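Print this chapter | E-mail this chapter

Chapter 5
The Fault That Hides

I love a good fault. A robot that stops dead with a red light on is easy, and a little dull. The ones worth a whole chapter are the faults that let the machine keep going – politely, smoothly, and wrong!

Our case comes from the shelf-handling line at Skumow. Over one July the arm there logged 2,923 reaches, and 23 of them ended in a touch that the controller never noticed. No alarm, no stop. The fingers met something, pushed, and carried on as if the air had thickened a bit.
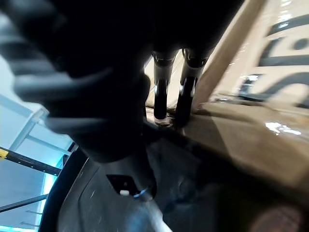 Figure 5.1 Fingers pointing down close to a cardboard box.

Think about what the controller knows at a moment like this. It knows where each joint is. It has a guess about where the box is. What it feels comes through one number, the motor current, and at Skumow the limit on that number had been raised after a run of false stops. Raising it cured the false stops beautifully. It also made the arm numb to light contact, and light contact is exactly what you get when a finger slides along cardboard or catches the lip of a shelf.

The Drondix controller kept a log the whole time, and the touches were all in it – small bumps in the current, well under the new limit. We will read that log together in Section 5.2, and I think you'll enjoy it. Before then, look at how little room a hand has when it works near an edge.
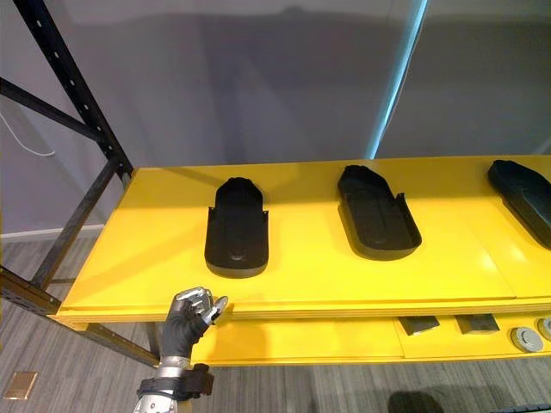
Opoku wrote in to say that the raised limit is only half the story, and that a slower approach speed would have kept the old limit usable.

Reader comments (2)

Sakis: We had the same bumps in our log and blamed the cable for weeks. Great chapter, please put the raw log online.

Opoku: Agree about the log. Does 5.2 cover resetting the limit after service?

Print | E-mail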